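The robotics club at Kahsay meets in a former home economics room, and its season project took shape from what was already there. Students were asked to get an arm to help with a simple steamed lunch. They named the project Rellura and gave themselves a budget of $700.

Most of the early work went into the gripper. The first fingertips were too blunt to get hold of a handle, so the club switched to a narrower wedge with a pointed top. Practice runs take place on the counter, with a round plate and a stacked electric cooker.

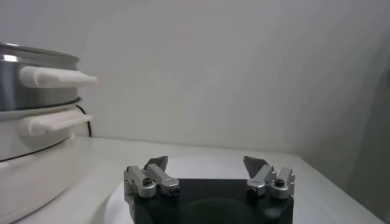

## Counting the runs

By March the log held 1721 attempts, each entered by hand with a note on what went wrong. Many of the notes say only "slipped." The team has 2 goals left before the Pikidow meet: lift the upper tier by its handle, and set it down without tipping it.

Last year's entry, Murkurex, scored 76 points and lost most of the rest on time. The students expect to be slow again this year. They would like to finish the task first and work on speed over the summer.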